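Product Copywriter and Tester, Outdoor Clothing - Drurness

Jetetero Outfitters, Drurness office, with some days at the Craddock returns depot
Part time to start, 2 days a week, moving to full time if it suits both of us
Applications close at the end of October

We sell jackets, hoodies, base layers, wool socks and a few dresses. Our catalog has 3408 live items in it, counting every size and color as one, and most of them are described in words that could be swapped between any two garments without a customer noticing. Soft. Versatile. Breathable. Flattering. I have read "buttery" on a pair of rain pants. We would like somebody to help us stop.

I should say up front that I don't have much faith in job ads, and I have written some bad ones. You won't find the words passionate or rock star below. If you have a dynamic personality, fine, but please keep it to yourself until the coffee has been made.

What the work is

You will take a garment, wear it, wash it, and write 60 to 90 words that a person could use to decide whether to buy it. That means fabric weight, where the hem falls, whether the hood fits over a hat, whether the zipper catches. If the sleeve runs short, the copy says the sleeve runs short. Marketing will push back on this. You will be expected to push too.

You will also go through the claims that come to us from the mills. A fabric called Naltmont arrived last season with a sheet promising that it "regulates body climate intelligently." I asked what that meant and was sent a second, glossier sheet. Naltmont is a decent midweight fleece. It pills a bit at the cuffs. Our page still says the other thing and fixing that page will probably be your first job.

About a third of the time you will be at Craddock, reading return slips. We had 178 returns of a single quilted vest in one season, and the slips nearly all said the same thing, that the armholes were too tight over a sweater. The copy for that vest said "layers effortlessly." I wrote that line, so I can't be too grand about it.

What we want from you

Clear writing in plain American English. Some knowledge of how clothes are put together - you should be able to tell a flat-felled seam from an overlocked one, or be willing to learn quickly. A habit of doubting what you are told, including by me. We don't ask for a degree. We don't care whether you climb mountains. Half of our customers wear these jackets to the grocery store and they deserve an accurate sentence as well.

You don't need to be any particular size. We test across the range and borrow people from other departments when we have to.

What we don't want

Cover letters that tell us our brand has inspired you since childhood. We have existed for nine years. Samples written by a machine and lightly dusted off. Anyone who believes "sustainable" is a complete description of a T-shirt.

Pay and so on

Pay is hourly, set on the same scale as our pattern room staff, and we will tell you the rate in our first reply, before you spend an evening on the test. Staff discount after the first month. Paid travel between Drurness and Craddock, which is a dull drive. Lunch is at the long table by the kitchen and is whatever you bring. 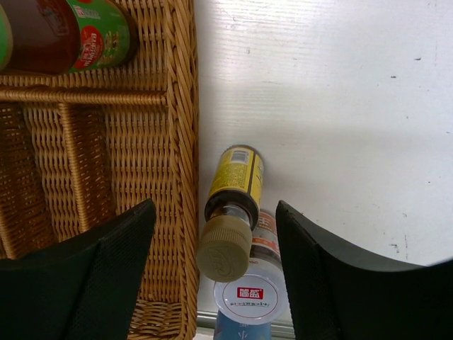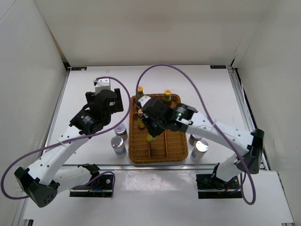 Working hours are 9 to 5 with some give at either end. The office is warm enough, the heating at Craddock is less convincing, and you will be glad of the Naltmont whatever it claims to do. There is no foosball table and no talk of being a family. People mostly go home on time.

How to apply

Send three things by email. First, a resume, one page. Second, a description of any item of clothing you own, up to 90 words, including at least one fault. Third, a product description from any store that you think is misleading, with a line or two on why. You may use one of ours. Several of last year's applicants did and two of them were interviewed.

If we like the samples we will mail you a garment and a return label and ask for a paid test piece. The fee is the same for everyone whether or not we hire you. Interviews are with me and one person from the pattern room and take under an hour. Everyone who sends all three things gets an answer, even if the answer is no.

Questions before applying are welcome, sharp ones especially. Write to Hjalti Þórarinsdóttir, Catalog Editor, Jetetero Outfitters, Drurness, and put "Copywriter" in the subject line so it doesn't end up with the zipper samples.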